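Pesquisar no site
Buscar por autor, título, palavra

O dia das portas abertas

Eu só fui porque a minha irmã Marisa Rinaldi (o Rinaldi é do marido, ela faz questão de usar tudo) me ligou na quinta à noite a dizer que tinha dois convites para a Kedex e que o segundo era meu, quisesse ou não. Eu não queria! Mas havia almoço, e fazia tempo que não nos víamos sem a mãe no meio.

Chegámos com quarenta minutos de atraso. Na recepção deram-me um crachá com o número 211 e o nome de outra pessoa – Nazareno Vitale – e eu, que nunca na vida fui capaz de corrigir uma moça simpática atrás de um balcão, agradeci e pendurei aquilo ao pescoço.

"Agora tens de ser ele até às cinco", disse a Marisa, encantada.

E fui. Fui Nazareno no corredor, fui Nazareno no café, e quando um senhor de gravata verde me apertou a mão e perguntou como iam as coisas na Farina, respondi que iam andando, que fevereiro tinha sido duro. Ele abanou a cabeça com tanta pena que quase me comovi também. Fevereiro tinha sido duro para todos, disse ele.

Depois levaram-nos à sala da demonstração, nós e mais uma fila de gente calada, e uma engenheira muito nova explicou que o sistema se chamava Pridard e que os dois braços iam trabalhar juntos sobre a mesma bandeja. Falava depressa, de mãos nos bolsos, e via-se que já tinha dito aquilo muitas vezes. 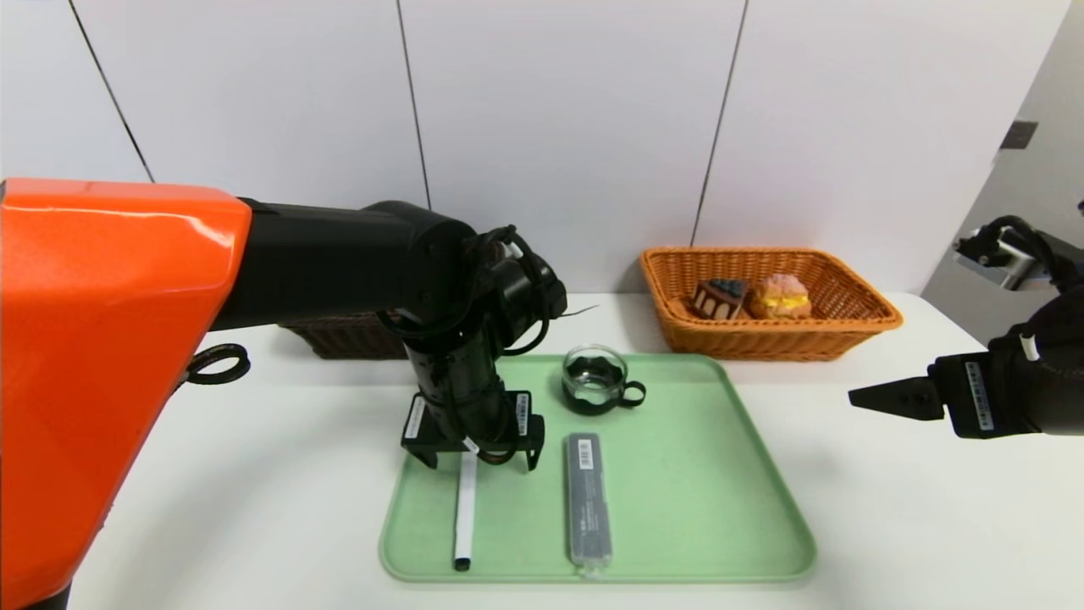

A Marisa encostou-se a mim e cochichou que o cor de laranja lhe lembrava o tio Alberto a pôr a mesa no Natal, com aquele ombro enorme e a mesma cerimónia para pousar um garfo. Tive de tossir para não rir. E olhem que eu estava mesmo presa àquilo, com pena da caneta, do copinho, e com uma fome absurda dos bolos do cesto, que eram de mentira.

"O senhor Vitale tem alguma pergunta?", disse a engenheira, a ler de uma lista.

Silêncio. Um cotovelo da Marisa nas minhas costelas.

"Senhora", disse eu. "Senhora Vitale."

Ela ficou vermelha, pediu desculpa, riscou qualquer coisa no papel. E eu, já sem saída, perguntei se alguma vez tinham pena de desligar os braços à noite – foi o que me veio à cabeça! Alguém riu lá atrás. A engenheira não riu. Pensou um bocado e disse que sim, que às vezes lhes dizia até amanhã.

À saída, um homem baixinho discutia na recepção. Tinha o crachá 123 na mão e repetia que não se chamava assim. Tirei o meu, pousei-o no balcão virado para cima e puxei a Marisa pela manga até ao carro.

Este site utiliza cookies para melhorar a sua experiência de leitura. Aceitar | Saber mais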